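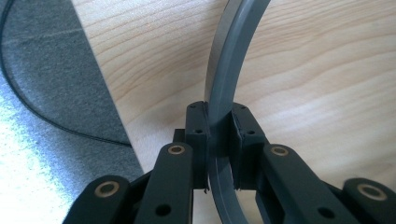 Thin curved parts are over-represented in the failure logs of most grasping policies, and the training sets behind those policies go some way to explaining it. Boxes, mugs and bottles are easy to source and easy to hold, so they dominate. A slender band offers the fingers very little material to close on, and its orientation changes along its length. With the pads pressed to either side of a grey strip like this one, the jaws have a flat face and slightly rounded edges to deal with, and the curve continues well past them in both directions. A grasp a short distance along the same part calls for a different wrist angle.

Mahuika, a data collection program run by the engineering firm Promex, was set up to gather that kind of grasp in quantity. Its operators work with hand-held grippers and a camera fixed to the tool, and no arm is involved at the recording stage. The operator supplies the trajectory. Tool motion is recovered afterward from the video, jaw opening is logged alongside it, and the two streams are aligned before an episode is accepted.

The target for each object class is 200 accepted episodes, divided among 4 operators. Jintana Klinhom, who runs collection, sets the division deliberately. "One person will find a grasp that works and repeat it until the end of the shift," she says. "The model then learns that person's wrist."

Operators are told to vary the contact point along the band and to approach from either side. They are also told to leave their errors in. An episode in which the part rotates in the pads and has to be released and regrasped is kept, provided the recovery is complete. Episodes are rejected for lost tracking, for a hand entering the camera's view, or for a release made before the part is supported.

The parallel linkage keeps the pads facing one another through their travel, which simplifies the jaw log to a single value. It does nothing to measure force. Two grasps on a stiff band can report the same opening while one is holding and the other is close to slipping, and the policy has to infer the difference from the image. Klinhom regards this as the main weakness of the method. A pad with a pressure layer, Duken, is due for bench trials in November.

In the first evaluation, a policy trained without curved parts completed 65 of its 200 attempts at lifting a band and placing it upright. The retrained version is still being scored. Collection on the next class, coiled tubing, has already started.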